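Rurnach Street Food Trail – Progress Report No. 2

Reporting period: May to August
Submitted Thursday, September 14, 2023

Background

The grant supports a self-guided food trail through the Rurnach market district, with a printed map, a mobile-friendly web guide and signs at each stop. The aim is to bring evening visitors past the waterfront and into the streets behind it, where most of the small kitchens and stalls operate. This report covers work done since our first report and sets out what remains.

Work completed

The route has been settled. It starts at the ferry steps, follows Fominis Lane as far as the old fish hall and finishes in Nouri Square. The earlier draft crossed the main road twice. Council's traffic staff asked us to look at that again, and the revised route has one crossing, at the lights.

All the vendors on the final route have signed the listing agreement. Two who were in the draft have withdrawn. One is moving to a shopping centre and the other did not want to commit to evening hours. We have not replaced them, as the gap falls on a short stretch and walkers will not notice it.

Text for the web guide is written and has been checked by each vendor. Entries give opening nights, price range, whether cards are accepted, and which dishes can be made without meat, nuts or shellfish. Several vendors asked us to take out the word "authentic" and we have done so throughout.

The printed map went to two rounds of proofs. The first had the toilets on the wrong side of Nouri Square. The second was correct and has been approved.

Visitor survey

We ran the survey over the winter night markets. We collected 468 completed forms, most of them on paper. The online version was little used and we would not bother with it again. The main points were:

Visitors wanted somewhere to sit. This was the most common comment by a good margin.

Many did not know the stalls past the fish hall were there, including people who had been to the market before.

Prices were seen as fair. Complaints were mostly to do with queues and a shortage of bins.

A fair number of people asked for something light or fresh to finish on, as nearly everything on the route is fried, grilled or in broth. We have since spoken to the fruit sellers on Fominis Lane, who normally pack up at five. They are willing to trial later hours on Fridays through the warmer months, selling whole fruit and cut cups.
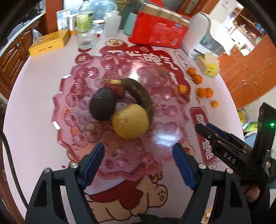
Signs and seating

Sign fabrication is running late. The supplier, Luda, had trouble getting the coloured panels and has given us a new delivery date in the second week of October. The posts are already in the ground and capped. We do not expect any extra cost from the delay, but the signs will not be up in time for the school holidays as we had hoped.

Seating was not in the original scope. Following the survey we asked council whether the folding benches stored at the fish hall could be put out on market nights. They have agreed in principle, subject to someone being responsible for packing them away. We are working that out with the market office.

Budget

Spending is within the approved amount. Printing came in under its estimate by $1,387, mainly from choosing a lighter paper stock. Translation of the web guide cost $1,358 more than planned, as we added a second language at the request of the vendors. We ask for approval to cover the translation overspend from the printing line. No increase to the total grant is sought.

Risks

The main risk is weather on the opening night. The square has very little cover, and hiring marquees would take most of the events line. Our preference is to hold a reserve date one week later.

There is also roadwork planned near the ferry steps. We have been told it will be daytime only, but have not seen that in writing – we will forward the notice when it arrives.

Next steps

Install signs once delivered and walk the full route with the access adviser.

Publish the web guide and send maps to the ferry terminal, the library and the larger hotels.

Confirm the bench arrangement.

Begin the Friday fruit trial and record takings with the sellers' consent.

The next report will include visitor counts from the opening month and the results of the fruit trial.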